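Changing jobs during probation – worth it for shorter shifts?

fennel_road
Posted 8th October

I've been in the warehouse office at Wositz since September and I'm on three months' probation.

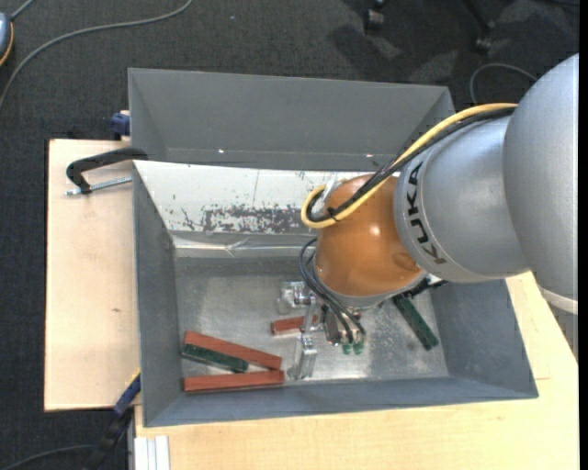
The work is fine and the people are fine. My problem is the hours. We do four long days, and with the drive I'm out of the house from before six until gone seven. Sundqvist have now offered me a similar job, five shorter days, a ten minute walk from my front door. The pay is 817 a year less before tax. Has anyone here left a job during probation, and did it cause trouble later on?

marlpit
I left one after five weeks. Gave my notice in writing, worked it and went. It has come up in one interview and took half a minute to explain. Check your contract for the notice period, it is often a week during probation but not always.

Tuppenny Bridge
I'd stay. Four days on and three off is hard to get back once you've given it up. I went from four days to five and missed the extra day off far more than I had expected. All the jobs I used to do on it, like the dentist and the car, now have to be squeezed in after work.

fennel_road
Contract says one week. I had forgotten the car in all this. I'd still keep it but I'd save a lot on petrol.

oldkiln
Then work out the petrol properly before you say the pay is less. Take your mileage, the parking if you pay it, and the extra wear on tyres. I did this when I moved from Kodex and the lower paid job left me better off by 500 over the year.

Tuppenny Bridge
Money isn't the only thing though. Five days is five lots of getting up, five packed lunches and five evenings when you don't want to do anything.

marlpit
Depends on the person. After thirteen hours out of the house I was no use to anyone, and the first of my days off went on sleep. So it was really 2 days off, not 3.

fennel_road
That is how it is for me. I sleep until eleven and then feel rough.

hob_and_kettle
Ask Sundqvist about overtime before you sign. A friend was at their Raton site and the shorter days got longer every autumn. It was paid, but it wasn't optional in practice.

oldkiln
Disagree a bit there. I know two people at Raton and neither has been made to stay on. It may depend on the department. Worth asking all the same, and get the answer in an email.

fennel_road
I'll ask. They want a decision by the end of next week. Does holiday I've built up get paid out if I go?

marlpit
Yes, anything you've earned and not taken. Don't hand your notice in until you have the new offer in writing with a start date on it.

fennel_road
Thanks. I've emailed them about the overtime and will post again when I hear.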